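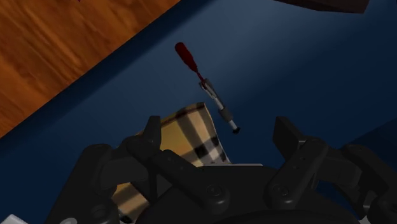

1 min read

Moved my save to a new phone and the Skavthorpe mine is locked again

Hi everyone, I've been playing Kekana on my old Android phone since January and I love it to bits, but on Monday I switched phones and now I'm stuck. I signed in, my 400 gems came across fine, and my hero is still level 26 - but the Skavthorpe mine has a padlock on it and the game wants me to finish chapter 9 all over again. I've restarted twice and cleared the cache. Is there any way to get my chapters back without replaying them? I still have the old phone!
Posted by Britta Reinholz

Karlijn Maes
Oh, I feel for you, that's a long chapter! Gems and level are kept with your account, but chapter progress sits in the local save until you upload it yourself. So go back to the old phone, open Settings, then Account, and tap Upload Save. Wait until it says 100 percent (mine sat there for ages, so put the kettle on). Then on the new phone choose Download Save from the same menu - and please don't play anything on the new one in between, or you'll end up with two saves and it'll ask you to pick.

Utus
same thing happened to me, i just replayed it. the boss is easier with the ice pick

Amton
What Karlijn said. Update the game on both phones first, the Upload button is missing in the older version.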